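Umbridge Wood Finishes
Questions About Table and Counter Oil

Updated 27 February 2018

These are the questions we get most often at the Umbridge shop and by mail. If yours isn't covered, write to us or bring the piece in. For outdoor furniture, see the separate page on Frade deck and garden oil.

What is the difference between Plederia and Bakerik?

Plederia is a thin penetrating oil. It soaks in, cures inside the surface fibers and leaves very little on top. Bakerik is a hardwax oil, so it leaves a thin film with more resistance to water rings and grease. Both are sold clear. Plederia gives a flatter look. Bakerik can be had in matte or satin.

Which one should I use on a dining table?

Most people are happier with Bakerik on a table that gets daily meals. Plederia works well on side tables, shelves, desks and bed frames. It can be used on a dining table if you don't mind adding a coat once or twice a year.

How much do I need?

A 500 ml can of Bakerik covers 70 square feet with one coat on sanded hardwood. Softwoods and old, dry boards take more, especially on the first coat. End grain takes a lot more. For a table that seats six, top only, one can is normally enough for two coats with some left over for repairs.

Can I put oil over varnish or polyurethane?

No. The oil can't get through a sealed surface and will stay sticky. The old finish has to come off first, by sanding or with a stripper. If you use a stripper, follow its instructions for neutralizing and let the wood dry overnight before you sand.

How do I know if my table already has an oil finish?

Put a few drops of clear oil on the underside or inside a leg. If the drops spread and darken the wood within ten minutes, the surface is open or has been oiled. If they sit on top and wipe away clean, there is probably a film finish. A waxed surface can fool this test. Wipe a small area with mineral spirits first and try again.

How fine should I sand?

Start at 80 grit if the surface is rough, then 120, then stop at 150 or 180. Going finer than that on a top closes the wood and the oil does not take evenly. Sand with the grain for the last pass. Vacuum, then wipe with a dry cloth. Don't use a tack cloth, as some of them leave wax.

Will oil change the color of my wood?

Yes, a little. Any clear oil makes wood look the way it does when it is damp. Walnut and cherry go noticeably darker. Pale woods such as ash, maple and birch turn warmer, and people who want to keep them blond are sometimes surprised by this. Bakerik in the "Natural" version has a small amount of white pigment to offset the yellowing. Try it on the underside first. On dark woods the pigment shows in the pores and we don't recommend it.

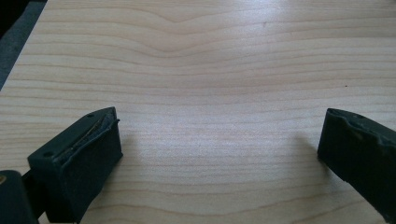

Page 39

Why does my top look shiny in one place and dull in another?

First, look at it from the other side of the room. A satin surface throws back light from a window or lamp, and grain under that sheen looks paler than it does a foot away. If the patch moves when you move, the finish is fine. If it stays put, there is either too much oil left on the surface or too little in the wood. For too much, rub with a white pad and a small amount of fresh oil, then wipe dry. For too little, add another thin coat to the whole top. Spot coating tends to show.

Do I oil with the grain or across it?

The first coat can go on in any direction, as long as you spread it well. Do the final wipe along the grain. Wavy or arched grain doesn't need to be followed line by line. Just wipe the length of the board.

How long do I wait between coats?

Plederia, 12 hours. Bakerik, 24 hours. Add half again in damp weather or in a room below 60 degrees. The shop gets many calls in December about oil that won't dry, and the usual cause is an unheated garage. Bring the piece indoors and open a window.

When can I use the table?

Light use after two days. Keep water, hot dishes and tablecloths off it for about 50 hours at the very least, and a full week is better. Rubber feet and plastic placemats should stay off for a month.

How do I remove a white water ring?

Wait a day, as some rings fade without help. If it is still there, rub lightly with a white pad and a little Plederia, along the grain, and wipe dry after five minutes. Black rings are a different problem. They come from iron and water reacting with the wood, most often on oak, and need oxalic acid or sanding.

What should I clean it with?

A damp cloth and a few drops of mild dish soap. Dry it afterward. No vinegar, ammonia, furniture spray or melamine sponges. Furniture sprays often contain silicone, and later coats of oil will not stick to it.

Is it safe for food?

Both products are fine for tables and counters once fully cured. For cutting boards we suggest plain mineral oil, which can be renewed as often as you like.

What do I do with the rags?

Lay them flat outdoors, one layer thick, until they are stiff, or put them in a metal can filled with water and close the lid. Oily rags left in a pile can heat up and catch fire without a spark. This applies to both products and to used pads.

How long does an opened can keep?

About a year for Plederia. Bakerik will skin over sooner if there is a lot of air in the can. Pour what is left into a smaller jar, filled to the top. If a skin has formed, cut it out and strain the rest. If the oil has turned to jelly, throw it away at a hazardous waste site.

Can I return a can?

Unopened cans can be returned to the shop with the receipt. We can't take back opened ones, but small samples of both oils are kept at the counter.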